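Notebook, February, belief correction study, pilot 2

Started 9.15. Second pilot of the rumour materials, same design as the one Nicanor ran at Ibarra, with the order of the texts swapped. Everyone reads a short message-board post claiming that the new water meters in Nellville record conversations. Half get the council's plain statement before the post, half get it afterwards. Then the belief items, a filler task, and the belief items again.

We stopped at 100 people. Eight failed the attention check (the one asking them to leave the slider at 20) and are out of the main file but kept in the raw one. Please don't delete them. Brenda wants to see whether they dropped out evenly across the two orders.

First look only, no proper tests yet. Belief in the meter claim is lower when the statement comes first, which is the direction we wrote down beforehand. The gap is smaller than in pilot 1. With the statement second, people shift a little on the direct question and hardly at all on "there is more to this than we are being told". That item behaved the same way last time. I think it measures general suspicion more than anything about meters, and I'd like to score it separately.
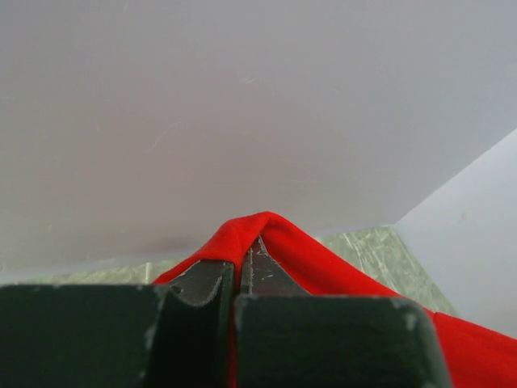 Reading times look odd. The post is 115 words and several people in the statement-first group were past it in a few seconds. Either they skimmed because they already knew what was coming, or the page let them click on too early. Checked the Jemuslow settings and the delay on the button was off for that page. Switched it back on. It means the reading times from this pilot can't be used, though the ratings should be all right.

Comments box: a fair number said they had never thought about water meters before today. Two asked if Nellville was a real town. One wrote that the statement sounded more worried than the post did, and I agree with them now that I've reread it. The second sentence repeats the claim almost word for word in order to deny it. Have redrafted it so it opens with what the meters do record and mentions the rumour once, near the end.

Nicanor thinks we should add a group that reads no statement at all. I had left it out to save money, but without it we can't say whether the later statement helps a bit or does nothing. Will cost it up.

To do:
Send Brenda the raw file and the codebook.
Debrief sheet still says Borken in the second paragraph, left over from the old version. Change to Nellville.
Ask Nicanor for his filler task, mine is too short.
Look at the two orders again with the suspicion item taken out.

Stopped 16.40.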